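Notes from the long path, January

Well, the boots are off, the heating is on and I've got a mug of tea the size of a bucket, so I suppose I'd better write this up before I forget it all. Several of you asked after the club lunch how the Kirner Way went, and I gave most of you the short version (muddy). This is the longer one, and I'm afraid it's still quite muddy.

For anyone new, the Kirner Way is the 50 mile path that goes from the old quarry at Nzioka up over the tops and down the far side to Rernel. Most people do it in May, when there are lambs and ice creams. Xiomara Alcantara and I did it in January, mainly over a slice of cake in November when January seemed a very long way off. Xiomara is far fitter than me and reads a map properly. I carry the snacks.

We gave it four days. You could do it in three if you like that sort of thing, but there isn't much daylight to play with and I wanted to enjoy the evenings as well as the walking.

Day one was lovely! Frost on the gate, sun on the back of my neck, and a long easy climb out of Nzioka along the cart track. We met a man with two spaniels who told us it would rain by dinner time, and I remember thinking he looked the gloomy type. It rained by dinner time. By then we were on the open bit past the second cairn, with nothing to hide behind except each other, and we ate our sandwiches standing up with our hoods pulled down to our noses. Mine was cheese and pickle. It became more of a soup.

The path down to Gamano has been rerouted, by the way, so if you've got the old leaflet, ignore the part that sends you through the plantation. You now keep to the wall until you reach a ladder stile, then drop down by the stream. We went wrong there and lost the best part of an hour going back for it. The signpost is on the ground in the bracken with its arm pointing at the sky, and I propped it up as best I could.

Gamano itself has a bunkhouse, a chapel, a phone box full of books and that's your lot. The bunkhouse is simple but the drying room is a marvel. Everything I owned went in there dripping and came out stiff as toast. I slept for nine hours, which I haven't done since I was at school, and woke up to porridge that Xiomara had made with far too much salt. I ate it all and had hers as well when she gave up.

A quick word on cleaning kit, as I did promise. A stiff brush gets the worst mud off boots and poles, and then a damp sponge does the rest of it. Don't put anything soaking wet on top of the stove, however tempting it looks, and please don't use washing-up liquid on a waterproof jacket. I did that to my old green one and it's been drinking water ever since.

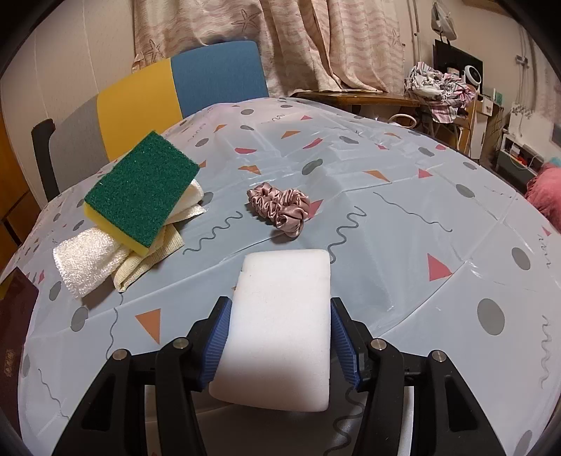 A white sponge, ready for the mucky jobs.

Day two was the big one, up and along the ridge with the wind trying to get into every pocket. I'd been dreading it for weeks. I have a bit of a wobble about narrow places, and the stretch they call the Comb is narrow enough that you do have to look at your feet. Xiomara went ahead and talked to me the whole way across about her sister's kitchen extension, in enormous detail, and I was so busy having opinions about skylights that we were over before I'd had time to panic. I'd recommend the method to anyone. It was the only dry part of the trip too, and for ten minutes the cloud lifted and we could see right down to the reservoir, all silver and wrinkled.

Then it shut again and we had three hours of bog.

I want to say something about the bog because people always ask about it. There are flagstones for the first part and they're brilliant, slippery but brilliant. After the fence they stop. From there you're hopping between tussocks, and in January half the tussocks aren't really attached to anything. I went in up to the knee on my left side and Xiomara went in up to the thigh on her right, so between us we had one good pair of legs. Take poles. Take gaiters, proper ones with a strap that goes under the boot. And take spare socks in a bag that you have tested in the bath at home (mine hadn't been).

We camped that night in the lee of a sheepfold, which was cold but very peaceful, and I managed to make a decent curry out of a packet, an onion and some squashed raisins. I heard an owl. Xiomara says it was a gate. 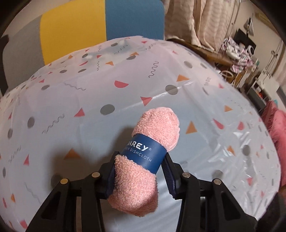 Day three was short and kind, mostly lanes and field edges, and we strolled into the village at Upper Rernel in the early afternoon looking like something dug up. The tea room was open! I'd rung ahead at the start of the week and been told they'd probably be shut, so we'd tried not to think about it. They put newspaper down under our chairs, very politely, and brought us soup, then scones, then another scone each. The lady there told us she sees walkers nearly every weekend now, even in winter, which cheered me up no end.

I've got a blister on my heel that deserves its own chapter, but I'll spare you. What I will say is that I felt it rubbing on the very first morning and did nothing about it until the evening. I am 50 years old and I've told beginners on our walks to stop and see to a hot spot more times than I can remember. Stop and see to it.

The last morning was seven miles beside the river, flat as you like, with drizzle so fine it hardly counted. Erasto Athumani walked out from Rernel to meet us with a flask and came back in with us, and he knew all the birds, so suddenly there were dippers and goosanders everywhere when I'd only been seeing ducks. The finish is a stone post beside the bus stop. We patted it, took a very bad photo of ourselves and then found we had 2 minutes before the bus, which meant the fastest I moved in the entire four days was the last bit of pavement.

Would I do it again in January? Ask me when my toes have come back. I did like having it to ourselves, though, and I've already been looking at the map for the northern loop, which leaves the main path just after Gamano and looks much drier (Xiomara says that's only because the printer was low on blue).

If you fancy coming along on that one, drop me a line by Fri 31 January so I can ring the bunkhouse for beds. It'll be a weekend in spring, steady pace, plenty of stops. Bring your own porridge.

Share this 9 | Comments 2

Kirner Way Walkers newsletter | Contact the editor | Unsubscribe | Back to top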